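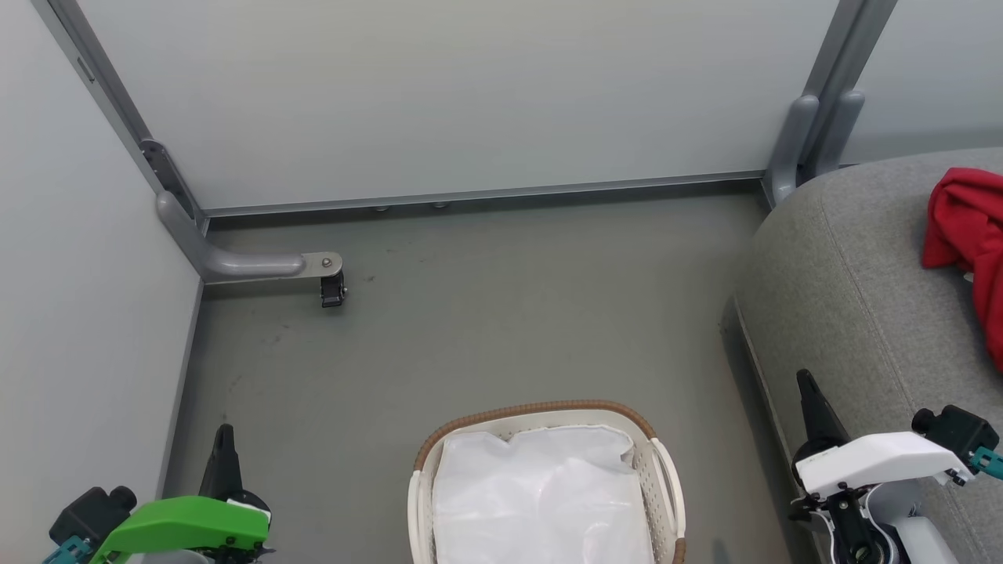

Brurorar Reading Notebooks

Filed under: Books & Reading | Small Datasets | Family Papers

Brurorar is a transcription of the reading notebooks kept by my great-aunt, who read novels the way other people eat toast, and wrote a line or two on nearly every one she finished. There are 5 notebooks, and between them they hold 3367 entries. I typed them up over a long stretch of evenings, first for my cousins and then, when a couple of friends asked for copies, for anyone who might like them.

The name is hers. It's written inside the cover of the first notebook in big green letters, and no one left in the family can tell me what it means. My mother thinks it was a password from a game the sisters played. I kept it for the dataset because I couldn't bear to call the thing "reading_log_final."

What's in the folder

entries.csv – one row for each entry, in the order she wrote them
books.csv – one row for each title and author pair, with my best guess at the genre
shelfmarks.csv – what her little symbols mean, where I've been able to work it out
loans.csv – books she lent out, who got them, and whether they came back

Those 4 files are the whole release. They're plain comma-separated text in UTF-8, and they open fine in any spreadsheet program. If accented letters come out as gibberish, use your program's import menu and pick UTF-8 there, and they should behave.

Columns in entries.csv

entry_id – a running number, never reused
notebook – which notebook the entry comes from, numbered in her order
page – page number, penciled in by me
title_as_written – exactly what she put, misspellings and all
book_id – points to books.csv
source – where she got the book, if she says
remark – her comment, word for word
mark – her symbol, if there is one
reread – yes, no, or blank
transcriber_note – me, fussing

Please treat a blank in reread as "she didn't say." I've had one kind reader fill all the blanks with "no" and then write to tell me my great-aunt almost never reread anything, which would have made her laugh out loud. She went back to her favorite country-house mysteries every winter and often didn't bother to note it, or noted it only by writing "him again" with no title at all. Where I could tell who "him" was from the entries on either side, I've linked the book and said so in transcriber_note. Where I couldn't, book_id is empty.

Where the books came from

Most of them came from the lending library at Kukolthorpe, which she visited on foot and complained about constantly (too many cowboys, not enough murders). The source column says "K." in the notebooks and I've spelled it out in full. The next most common is Tsuchiya, the secondhand shop near the station, where she bought paperbacks by the bag and traded them back when she was done. You'll also see "borrowed," "gift," and, in the third notebook, a rather mysterious "from under the stairs."

Genre labels

She didn't use genres, so those are mine, and you're welcome to disagree with them. I stuck to mystery, historical romance, gothic, family saga, adventure and other. 510 rows in books.csv are marked "other," and I know that's a lot. Some are titles I never managed to trace, and some are books I've read myself and still can't decide about – is it a gothic if the house is perfectly nice and only the husband is odd? If you have a better scheme, I'd suggest adding your own column and leaving mine alone, so that people can compare.

How it was typed up

I read each page aloud and my daughter typed, and then we swapped and checked it the other way around. Rows went into Taveck, an old cataloging program that I like mainly for its big font, and the CSV files are exported from there. Dates in the notebooks are mostly missing. She might write "May" at the top of a page and then nothing more for half a notebook, so I haven't tried to build a date column. The order is dependable within a notebook. The join between the second and third is less certain, as the last pages of the second have come loose and I may have put a few back wrong.

What I left out

A handful of remarks about neighbors have been replaced with [removed]. They were funny, but they were about people whose children still live on the same street. In loans.csv, borrowers appear by first initial only. Recipes, a knitting pattern and a quarrel with the gas company, all written in the margins, are not part of the release.

A word on the remarks

They're blunt. She gave up on authors in a single sentence and took them back three pages later without any apology. "Knew it was the doctor" turns up again and again, and I'm afraid quite a few remarks give away the ending, so please don't read down that column if you have a mystery half finished on the nightstand. Her spelling is left as it stands. Where a word was beyond both of us, it's given as [?].

Using and sharing

Use it for whatever you like: teaching, a blog post, a chart, a reading list for a long winter. I only ask that you keep the remarks as she wrote them and mention where you got them. Something like this is plenty:

Greco, Nives. Brurorar Reading Notebooks. Transcribed family papers.

Known problems

Two different novels with the same title share a book_id somewhere in the fourth notebook – I noticed it, went to make tea, and haven't found it since.
Series numbers are missing from books.csv.
The triangle symbol in shelfmarks.csv is still unexplained. It may mean "lent out," but it also shows up beside books she says she hated.

Corrections are very welcome, and so are guesses about the triangle. Please include the entry_id when you write so I can find the page.

Nives Greco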